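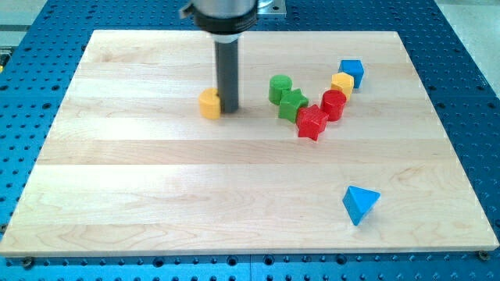 Toy shape drive opens at Wirkonstead

By Intan Sembiring

Wednesday, October 9, 2024

I dropped in at the Wirkonstead toy library this morning and came home wanting to dump out my kids' whole block box on the kitchen floor! The library is collecting small shape blocks (stars, cylinders, anything a little hand can stack or line up) and the drive runs until the end of the month.

Trinh La, who started the toy library in February, told me shape sets get borrowed more than anything else on her shelves. They also come back with pieces missing, so a lot of families end up with one green star and no red one to go with it. She has 20 sets out on loan right now and would like to get to 100 before the holidays, which sounds like a lot until you think about how many are sitting in closets around Stelamcombe.

Odd pieces are fine. Mirko Zanetti sorts them by color and size on Thursday evenings and makes up new sets as he goes. I asked if he ever gets sick of stars. "Cylinders," he said. "They roll under the radiator."

They could use wooden boards too, the flat kind with a smooth top, for kids to build on. I've got a maple one I never use (sorry, Mom) and it's going in the car tomorrow.

Drop-off is at the side door on Jernar Street until 6 every evening. Please wipe things down first and put the small pieces in a bag with a tie.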